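Steltari shelf set: data card

Read this before you train on anything

Steltari is a set of 467 teleoperated episodes of a single-arm robot handling books on a table top. It was put together to check one claim: that a wrist camera on its own is enough for a policy to pick one book out of a packed row. We had our doubts going in and we still have most of them. Maintainer is Haf Jarman. Labels and splits are by Stella Biwott.

What's in it

Each episode has wrist video, joint positions, gripper opening and a one-line instruction such as "take out the red book". Episodes were recorded in Dasville during April. There is no force data. People keep asking for it and we don't have it.

Splits

train: 257 episodes
held out, same books in a new order: 100 episodes
the rest: unsorted, includes operator errors, not used for any number on this card

The held-out split is easier than it sounds. The books are the same, only shuffled, so a model that has learned "red-orange thing, go there" will look clever. Please don't report it as generalisation.

The Kinnunen baseline

Kinnunen is our plain behaviour cloning policy. With five training seeds the gap between best and worst was larger than the gap between Kinnunen and Zodine, the fancier method this set was meant to show off. We have left Zodine's scores out until somebody reruns it with the same number of seeds. A single good run is in the logs if you want to be impressed by it.

Known problems

1. Instructions go by colour. Several books are mostly white, so "the white book" has more than one right answer. Labels were set by what the operator did, which is circular.

2. Close-range blur. Near the row, spine text is often unreadable, and any claim that a model reads titles at this distance should be treated with suspicion.

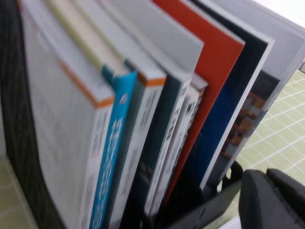
3. The holder. It is black and so is the gripper finger, and our segmentation masks mix them up. We fixed the worst masks by hand - not all of them.

4. Grid mat. The green mat gives a policy strong position cues. We haven't tested on a bare table, so we can't say how much of the baseline's skill is really mat reading.

Use

Fine for debugging loaders and comparing camera encoders. Not fine as proof that anything works in a library. If you publish with it, give all your seeds and say which split you used. Corrections to labels go to Stella, and she'll want the episode number.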